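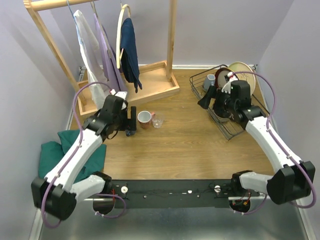 Birsen Kozan says she stopped believing in the numbers the month her rental app told her she had saved 3,828 gallons of water. She had borrowed a raincoat and two sweaters. "I would have just worn my old raincoat," she says. "Where did the water come from?"

It's a fair question, and I spent most of the spring trying to get somebody to answer it.

The app is Vevby, one of a crop of clothing rental services that promise to fix our closets. You pay a monthly fee, a bag comes, you wear what's in it, you send it back. The pitch has moved over the years. Early on it was about glamour, a gown for a wedding you'd otherwise have bought something dull for. Then it was convenience. Now it is mostly guilt. Every bag comes with a card telling you how much better you are than a person who shops.

I am a person who shops, though less than I used to, and I signed up in May expecting to be converted. The clothes were good. I want to say that early, before I get to the rest. A gray wool jacket in the first bag fit me better than anything I own, and I sulked when it went back.

The rest starts with the word "saved." When Vevby says you saved something, it means you rented an item instead of buying the same item new. Each rental is treated as a purchase that would have happened. Rent a skirt in March and the same skirt in April, and on the app's dashboard you've dodged two skirts. I asked the company whether it had ever checked this against what members buy in real life. A spokesperson wrote back that the dashboard was "designed to start a conversation." I tried to have the conversation. It went on for six emails and stayed very friendly.

Kozan kept her own log for a year, a spiral notebook with receipts folded into the back. Before Vevby she bought clothes when something wore out. During Vevby she bought clothes when something wore out, and also when she fell for a rental and took the member discount to keep it. She ended the year with more in her closet than she started with. One notebook proves nothing about anyone else. It is, however, one more notebook than the company was able to show me.

Then there is the cleaning. A rented shirt gets washed after every trip whether it needs it or not. At home most of us wear a sweater several times before it sees water, and jeans a good deal longer than we'd admit to our mothers. A garment that travels also needs a bag, a label, a van, another van and somebody to go over it for stains. I don't know how all that adds up. Neither, as far as I can tell, do the companies adding it up on my behalf.

Anselmo Godoy ran the floor at Kurnar, a cleaning plant that handled returns for several rental brands before it closed. He is fond of the work and has little patience for the brochures. On a busy shift, he told me, 1,882 pieces came through, and the ones that worried him were the cheap ones. A decent cotton shirt held up. Thin viscose dresses began to look tired early, with the seams starting to walk around toward the front, and at some point it cost more to fix one than to replace it.

"They would ask us how many turns we could get out of a dress," Godoy said. "I would say, what dress? You bought it like it was going to live two months."

Where do the tired ones go? Vevby says "responsible partners." I asked for a name and was given Nirnumier, a textile sorter, which confirmed that it takes bags from Vevby and would not say what becomes of them after sorting. Maybe all of it turns into insulation and happy second lives. I'd like to read that somewhere other than on a hang tag.

The strongest case for rental is a narrow one. Maternity clothes make sense to me. So do formal clothes, ski clothes and anything a child will outgrow by Thanksgiving. Moura, a small outfit that rents only suits and evening wear, charges 80 dollars for a long weekend and makes no claims about water at all. I asked the owner why not. She said she had looked into it, found she'd be guessing, and left the page off the website. Her suits are plain and rather heavy. Several have been in circulation longer than Vevby has existed.

I don't think renting is a scam, and I don't think the people who like it are fools. Variety is a real pleasure. If you want a different jacket every month and can afford the fee, go ahead and enjoy the jacket. What I object to is being handed a medal with it. A company that sends more clothes to more people, more often, ought to have to work a little harder to persuade us that it is in the business of less.

Kozan canceled in the fall. The last screen warned her that she would lose her savings history, and asked whether she was sure. She took a screenshot for the notebook and pressed yes. The raincoat she wears now has a ripped pocket, which she has been meaning to sew.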